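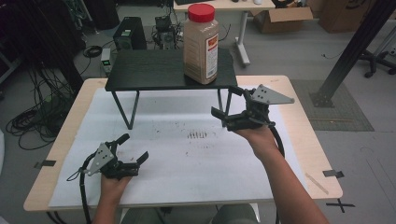 Figure 3. Paper taped to a table along its left and right edges, with a red-lidded jar behind.

Community Arts and Learning: Working Papers
February 2024
Tomás Antunes

4. Why people stop coming to short screenwriting courses

4.1 Records used in this section

The earlier sections dealt with how people hear about screenwriting courses and what makes them sign up. This section looks at what happens once a course has begun. It draws on the registers kept at the 3 sites in the study: the film society in Flandik, the library annexe in Putdale and the arts centre in Rarnorska. Together the registers cover 132 learners and 394 attendances, where one attendance means one learner marked present at one session.

The registers were not kept in the same way. Flandik used a paper sheet that was passed round the table and signed. Putdale used a booking package called Meireles, which marks a learner as present unless the tutor changes the entry. Rarnorska kept a spreadsheet that the tutor filled in after the session, sometimes the next morning. I compared each register with the tutor's own notes where those had been kept. When the two disagreed I followed the notes, as the default setting in Meireles had left several people marked present at sessions they had told the tutor they would miss.

Learners who paid and never came are left out. They are a separate matter and most of them could not be reached for interview.

4.2 The second session

At all the sites the largest fall came between the first session and the second. This was expected from work on evening classes in general, and the tutors had expected it too. What I had not expected was how little the first session itself seemed to have to do with it. Learners who left at this point mostly spoke well of the opening evening. They liked the tutor and had enjoyed watching short films and talking about them. Several said they would sign up again.

The reason given most often was homework. Each course asked learners to bring something to the second session, usually a page or two of dialogue. Those who had not written anything by the day before tended to stay at home. One Putdale learner said she had sat in the car park with nothing in her bag and then driven back. Another had finished his pages but thought they were poor and did not want them read out.

Tutors saw the homework differently. For them it was a light task meant to get people started, and most said they would never have turned anyone away for coming without it. This had not always been said aloud. In the course leaflets from Flandik the sentence reads 'Please bring your completed pages', and nothing in the leaflet suggests that a learner without pages would be welcome.

In the spring term Rarnorska moved the first piece of writing into the session. Learners wrote for part of the evening and left their pages with the tutor, who brought them back the following time. The fall between the first and second sessions was smaller in that term than in the autumn. The groups were small, the spring course had a different tutor, and the weather was better, so I would not put much weight on the comparison by itself. It does agree with what the leavers said.

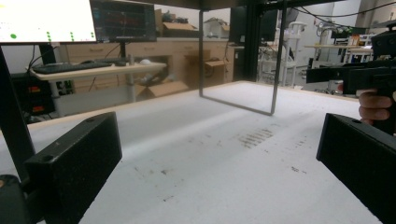

4.3 The middle of the course

After the second session attendance was steadier, though it did not hold level. Absences in the middle weeks were mostly single ones. People missed an evening for a shift, a child's illness or a late train, and then had to decide whether to return. Whether they did so depended a good deal on whether they could find out what they had missed.

Flandik had a simple arrangement for this. The tutor paired learners at the start and asked each to pass on handouts to the other. It worked well where both people kept coming. Where one of a pair had left the course, the other lost the contact as well, and the tutor did not always notice in time to form new pairs. Putdale sent the handouts by email through the booking package – useful for the reading, less so for the group discussion, which learners valued more. Rarnorska did nothing formal.

Screenwriting differs here from a course in, say, watercolour or camera use, where a missed evening can be made good by practice at home. Much of the teaching is done by reading scenes aloud and hearing what others make of them. A learner who comes back after two weeks finds that the group has settled on ways of talking about each other's scripts. Interviewees described this as a feeling of having walked in on a conversation.

4.4 What tutors did about it

I interviewed 10 tutors, including those who had taught at a site before the study began. Most did not contact absent learners. Some thought it would seem like chasing, and others said they were not paid for time outside the session. The few who did send a message kept it short, and the learners who received one remembered it, in two cases almost word for word.

Views were divided on course length. Tutors with a background in film production wanted longer courses that ended in a finished short script. Those who came from schools or libraries preferred a shorter run with a clear stopping point, after which people could join again. Learners were less concerned with length than with the end date being fixed. In January the Flandik course was extended by a week when the hall was closed for repairs, and attendance at the added session was low even among regular members.

4.5 Limits

The registers say who was in the room and very little else. They do not show who arrived late, who left at the break or who read work aloud. The interviews lean towards people who were willing to talk about leaving, and they may be easier on the courses than those who did not reply. Fees also varied between the sites. Their effect on attendance is taken up in Section 5, together with the reduced-price places offered at Putdale.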